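**revik-slot** — wrist-camera episodes of a gripper arm working at a white panel, recorded in Altlow in March.

Part of the Revik question: can an arm do small put-away chores yet? Our answer so far is "sometimes, slowly."
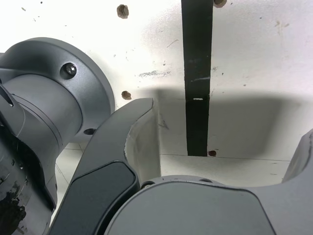 ## Contents

- 1,399 episodes, teleoperated
- 600 held out for evaluation
- 8 operators; IDs are hashed

Failed attempts are kept and labeled `fail`. Drops and operator resets have separate flags.

## Task

Foam cubes and a black-framed opening in the panel. Success is judged by a person from the full episode — never from the last image alone.

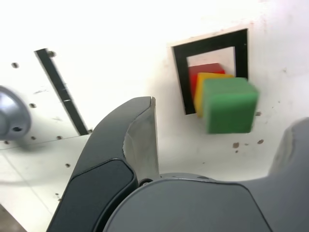
## Known issues

- Episode 601 has no joint log. Skip it.
- Exposure is high on the white surfaces.
- Nothing here transfers directly to dishes or laundry. Foam forgives a bad grasp.

Maintainers: Henrike Pfeiffer, Tarek Qudah. Label disputes go to Rima Tannous.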